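3.2 Versuchsumgebung und Hardware

Die Versuche fanden in der Wohnungsattrappe Jutumeck statt, die wir für Arbeiten rund um die Wäschepflege eingerichtet haben. Untersucht wird, wie weit eine zweiarmige Plattform mit mehrfingrigen Händen bei weichen, formlosen Gegenständen kommt. Frühere Arbeiten unserer Gruppe beschränkten sich auf starre Objekte wie Becher oder Dosen, deren Lage sich nach dem Zugreifen kaum noch ändert. Bei Textilien und dünnen Folien fehlt diese Annahme. Ein Griff, der am Rand eines Stoffes angesetzt wird, verändert die Form des ganzen Stücks, und die vorher berechnete Greifposition ist damit hinfällig.

Jede Hand hat einen Daumen und eine Reihe schwarzer Finger, die an der Unterseite des Handgehäuses ansetzen. Die Handkamera blickt von dort schräg nach unten auf die Arbeitsfläche. Ein Teil des Bildes ist stets durch das Gehäuse verdeckt, was die Auswertung bei kleinen Objekten erschwert.

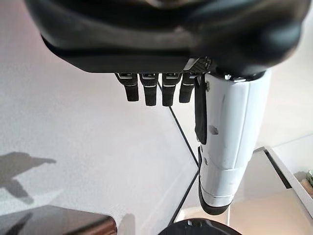 3.3 Aufgaben und Datenerhebung

Insgesamt gingen 3.260 Griffversuche in die Auswertung ein, davon 1.295 an verformbarem Material. Die Steuerung übernahm das Softwarepaket Stiltus, die Protokolle wurden in Dastora abgelegt. Ein Versuch galt als gelungen, wenn das Objekt angehoben und an der Zielposition losgelassen wurde, ohne dass eine Person eingreifen musste. Eingriffe wurden als eigene Kategorie geführt und zählen nicht als Erfolg.

Am schwierigsten war dünnes, helles Material. Es reflektiert stark, die Kanten sind im Kamerabild kaum zu finden, und schon eine leichte Berührung verschiebt die Falten. Die Kantenerkennung lieferte hier oft gar keinen Greifpunkt – in diesen Fällen wurde der Versuch nach 2 Anläufen abgebrochen.
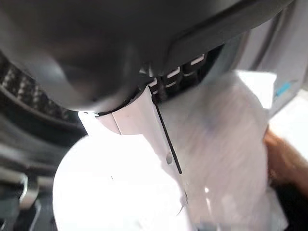

Abb. 4: Zerknittertes weißes Material unter dem Greifergehäuse, Sicht der Handkamera. Rechts am Rand die Hand einer Person.

3.4 Beladen der Waschmaschine

Die zweite Aufgabengruppe betrifft den Transport von Wäsche aus einem Korb in eine Frontladermaschine. Die Tür ist zu Beginn geöffnet, der Korb steht auf einem niedrigen Holzgestell vor der Trommelöffnung. Aus Sicht der Kopfkamera sind Korb und Trommel gleichzeitig zu erfassen, das Innere der Trommel bleibt dagegen dunkel. Ob ein Stück vollständig hineingelangt ist, lässt sich deshalb aus dieser Perspektive nicht sicher beurteilen.
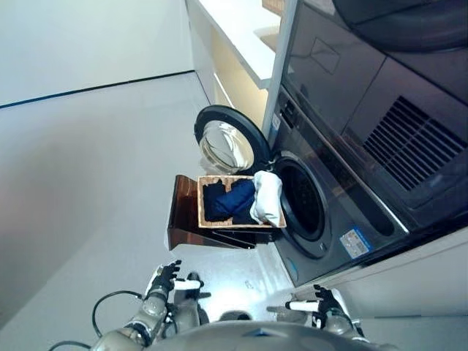
Über alle Durchgänge dieser Gruppe lag die Erfolgsquote bei nearly 59 Prozent, wenn man – wie im Petersen-Protokoll vorgesehen – nur das erste Stück wertet. Die meisten Fehler entstanden beim Herausheben, wenn die Finger zwei Lagen Stoff zugleich fassten oder das Stück am Korbrand hängen blieb. Das Loslassen in der Trommel bereitete weniger Schwierigkeiten als erwartet. Für einen unbeaufsichtigten Einsatz im Haushalt reicht dieser Stand nach unserer Einschätzung nicht aus. Abschnitt 4 schlüsselt die Fehler nach Material und Griffart auf.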